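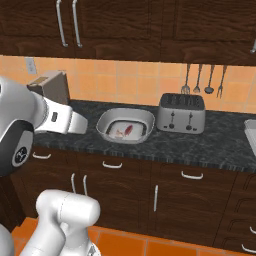 What Is Left on the Disks

Clavamov and the unused data of a small adventure game

Clavamov shipped in May 1996 on three floppy disks, with a 48-page manual and a folded paper map. It was a first-person adventure set in a flooded mining town, written for MS-DOS by a company called Plaltard that had no other commercial release. The box listed a 386 processor, 4 MB of memory and a VGA card as the minimum. A sound card was optional, and a good part of the audience did not have one.

The game sold 9,000 copies and went out of print the following year. Copies still change hands, usually without the map, and the map contains the solution to the valve puzzle in the pump house. Players who bought the game secondhand in the late nineties tended to stop there.

Lorenz Pichler wrote the engine and most of the puzzles. He kept his source disks, and in 2018 he released the files that could still be read. The set is incomplete: the compiler scripts are missing, along with one of the two tools used to pack the graphics. What remains is enough to compare the finished game with the plan for it, and the two differ more than the manual suggests.

The resource file

All the art, text and sound in Clavamov sits in a single file named MAIN.RES. It opens with a table of 545 entries. Each entry holds a type byte, a length, an offset and a flag that marks whether the block is compressed. The compression is a plain run-length scheme, which suits the flat areas of color in the backgrounds and does very little for the portraits. Several portraits are larger compressed than they would be raw. The packer did not check for this, and the engine decompresses them all the same.

The table was never cleaned before release. When a room was dropped, its script was removed from the room list, but its pictures and text stayed in the file. The engine loads by index number, so removing an entry would have shifted every entry after it and broken references across the game. Leaving the dead blocks in place cost disk space and saved a week of retesting.

Dumping the table in order gives a fairly good record of the order of work. The pump house and the lower streets come first, followed by the inventory icons, then the chapel. A long run of entries after the chapel belongs to a place that does not appear in the game at all.

Bloxham

The missing place is called Bloxham in the text blocks. It was a second town, reached by the rail tunnel on the north side of the map. In the released version the tunnel is blocked by a rockfall, and looking at the rocks gives the message "No one is getting through that way." The original message is still in the file two entries earlier. It reads "The tunnel slopes down toward Bloxham."

Fourteen backgrounds for Bloxham survive. Nine are finished, with shading and clickable regions defined. The others are line work in a single color, with region data copied from other rooms and never adjusted. If one of these is forced onto the screen with a hex editor, the cursor changes shape over doors that are not there.

The text is further along than the art. It includes complete conversations for a telegraph operator and a ferry pilot, plus item descriptions for a brass ticket punch, a lamp key and a sealed letter. The letter matters. In the released game, a character in the chapel asks the player whether "it" was delivered, and no answer makes any difference. Readers of hint columns at the time took this for a red herring. It is the surviving half of a delivery puzzle that began in Bloxham.

Pichler's notes give the reason for the cut in one line: "Fourth disk, no." The publisher had priced the box for three disks, and the duplication contract was already signed. Bloxham took up 600 KB after packing, and no other single area could be removed without breaking the ending.

The state table

The engine tracks progress with a block of 256 one-byte variables. The finished game reads 171 of them. Another 38 are written and never read, and most of those belong to the Bloxham puzzles. Opening the lamp cabinet in the lower streets, for example, sets variable 112 to 1. Nothing checks it. The ferry pilot's script, which is in the resource file but cannot be reached, would have tested it to decide whether the river crossing was safe after dark.

One of these leftovers causes a real bug. Variable 140 was meant to count visits to the telegraph office. Late in development it was reused as the timer for the rising water in the pump house, but one script in the chapel still adds 1 to it each time the player enters. A player who walks in and out of the chapel often enough will find the pump house flooded on the first visit. The printed errata sheet advised saving before entering the chapel, without saying why.

Sound and text

Music was stored in a tracker-like format with four channels. There are seven songs in the file and five in the game. One of the unused pair is a slower arrangement of the title theme. The other is 40 seconds long and stops in the middle of a phrase — the file ends there, and the notes do not mention it.

The text blocks also hold 22 lines addressed to testers. Most are reminders such as "this door should be locked" and "ask about rope." A few seem to be placeholders for room names, among them Wirkham, which appears eleven times and then is dropped. Wirkham was the working title of the main town until early 1995, and the name can still be seen in the released game by typing a save file name longer than eight characters. The error message refers to "the Wirkham directory."

Running it now

The game runs in DOSBox at its default settings, apart from the cycle count. The cursor is polled in a loop with no delay, and on a fast setting it skips over narrow regions, including the handle of the lamp cabinet. A fixed value of 9000 cycles is close to the machine the game was tested on. Saved games from the floppy version load correctly from a hard drive if the path is kept short.

A fan patch dated November 18, 2019 corrects the variable 140 bug and restores the original tunnel message. It leaves the rockfall where it is. The finished Bloxham backgrounds can be viewed with a separate program in the same archive, which shows each one at 320 by 200 with its regions outlined in red. The ferry pilot's dialogue is included as a text file, in the order it is stored, with the variable tests left in.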